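Teleop demos for clearing a table - how tidy do my runs need to be?

Da-eun Jeon
Hi all! I'm teaching a two-arm setup to clear dishes onto a tray, driving it by remote with a pair of leader arms. I've done nine runs and every one's different. Plate first, cup first, sometimes I fumble the spoon and go again. Do I bin the fumbles?
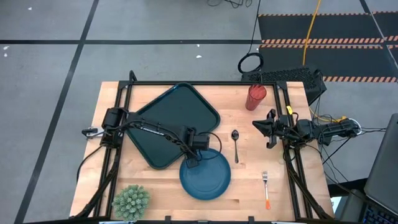
Left gripper at the plate rim, right one waiting.

Also my wrists are killing me after six runs in a row, any tips?

Yu-na Shim
Keep the fumbles where you recover, bin the ones where you give up! I tossed all mine the first time round and the arm had no clue what to do once it missed a fork. I'd pick one order for the dishes though, and stick with it till the thing learns something - then mix it up. And go slower than feels natural, especially near the rim of a plate.
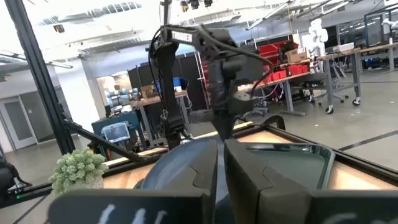

Another thing is to drive from the wrist camera view for a bit. If you can't tell from there where the fingertips are, the robot can't either, and you'll catch yourself peeking over the top of the screen (I do it constantly).

My rough routine:

1. Put the tray down at a new angle, and stack whatever's going on it. 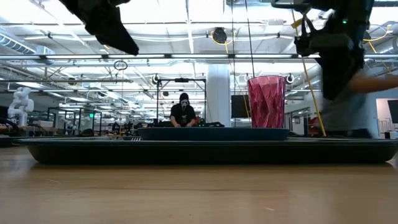 2. Park both arms in the same start pose.
3. Record, then stop for a stretch after four runs. Your wrists will thank you.

Maeng
just do more runs mate, nine is nothing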